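Início > Espaço Infantil > Natureza na cidade
Categoria: Ciências para os mais novos

As árvores da rua: como vivem e para que servem

Nas cidades, as árvores crescem entre passeios, estradas e edifícios. Chamam-se árvores de arruamento quando estão plantadas ao longo das ruas. São seres vivos, tal como as árvores da floresta, mas têm de se adaptar a um lugar bastante mais difícil. O presente texto, preparado pelo Serviço Educativo do Jardim Botânico de Padau, destina-se a leitores a partir dos oito anos.

O que come uma árvore?

Uma árvore não come como nós. Ela fabrica o seu próprio alimento nas folhas, com três ingredientes: a luz do Sol, a água que as raízes retiram do solo e um gás do ar chamado dióxido de carbono. A este processo dá-se o nome de fotossíntese. As folhas são verdes por causa da clorofila, a substância que capta a luz.

Durante a fotossíntese, a árvore liberta oxigénio, o gás de que as pessoas e os animais precisam para respirar. A entrada e a saída dos gases fazem-se por aberturas minúsculas, os estomas. Só se conseguem ver ao microscópio, e na maior parte das árvores encontram-se sobretudo na face de baixo das folhas.

Por que razão faz mais fresco debaixo das árvores?

Há duas explicações. A primeira é a sombra: a copa impede que uma parte da luz do Sol chegue ao chão e o aqueça. A segunda é a transpiração. As folhas deixam sair água sob a forma de vapor, e essa passagem de água a vapor retira calor ao ar. É semelhante ao que sentimos quando saímos da piscina e a pele arrefece enquanto seca.

Numa rua com árvores dos dois lados, as copas podem chegar a tocar-se. Vistas de uma janela alta, parecem uma faixa verde entre os prédios.

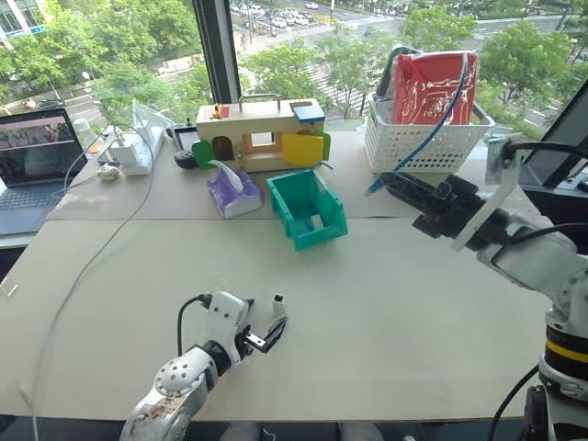 Jarrah Baxter escreveu ao Serviço Educativo a perguntar se as árvores da rua também dormem à noite, pois na sua rua os candeeiros ficam acesos até de manhã. As árvores não dormem como os animais, que têm cérebro. Sem luz suficiente, porém, a fotossíntese para, e algumas espécies baixam ligeiramente os ramos durante a noite. Os candeeiros muito próximos podem confundir uma árvore e fazer com que ela conserve as folhas até mais tarde no outono.

Onde ficam as raízes?

Muitas pessoas imaginam que as raízes descem tanto quanto a árvore sobe. Na verdade, a maioria estende-se para os lados e fica perto da superfície, onde há mais ar e mais água. Na cidade, o solo está muitas vezes calcado pelo peso das pessoas e dos veículos. As raízes procuram então as zonas mais soltas e, por vezes, levantam as pedras do passeio.

O quadrado de terra que se deixa à volta do tronco chama-se caldeira. Permite que a água da chuva chegue às raízes. Não se deve deitar lixo na caldeira nem pisar a terra.

O inventário de Padau

Cada árvore de arruamento de Padau tem um número e uma ficha, com a espécie, a altura e o estado de saúde. Em abril, terminou o inventário do bairro de Trirstead, onde estão registadas 1351 árvores de 51 espécies. Dessas árvores, 603 são tílias. A mais alta fica no Largo Grindis e mede 20 metros.

Ter muitas espécies diferentes protege a cidade. Quando aparece uma doença que ataca apenas as tílias, as restantes árvores continuam saudáveis.

Pequeno glossário

Copa: conjunto dos ramos e das folhas de uma árvore.
Caldeira: espaço de terra à volta do tronco.
Estoma: abertura minúscula da folha por onde passam os gases.
Folha caduca: folha que cai numa determinada estação do ano.

As fichas das árvores de Trirstead podem ser consultadas na Biblioteca Bukhari, na sala infantil.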